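### 3.2 Sample preparation and cutting tools

Households in Ukville and Rimness were asked to keep their corrugated cardboard apart from other paper for the whole of November. Collection crews brought in 3,832 kg over the month. After wet and food-soiled material was taken out, 3,150 kg was left for sorting. Munshi's earlier work in Shemweta did not separate the soiled fraction, so the two sets of totals should be compared with care.

Boxes were opened flat along the glued seam before weighing. Tape and labels were left on, as they would be at the kerb. Large pieces were cut down to panels no more than 80 cm on the longest side so that they would lie flat on the scale. Cutting was done by hand with retractable utility knives of the ordinary household kind (Figure 4). Scissors were tried on the first day and dropped, as they crushed the fluting and made it hard to tell single-wall from double-wall board.
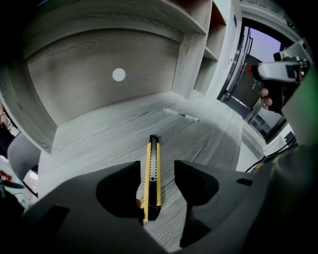

**Figure 4.** Utility knife with yellow and black handle, blade retracted.

Moisture was a larger source of error than cutting loss. Panels from Rimness, where many residents store recycling outdoors, were often heavier than panels of the same size and grade from Ukville. All panels were therefore left on open racks for two nights before the final weighing. Abreu's correction for humid storage was applied to the Rimness figures only – the Ukville panels changed too little on the racks to need it.

Nearly 3,000 kg remained after drying, and this is the total used in Section 4. Grades were assigned by the colour of the outer liner and the number of walls, following the labelling used in the Etent survey.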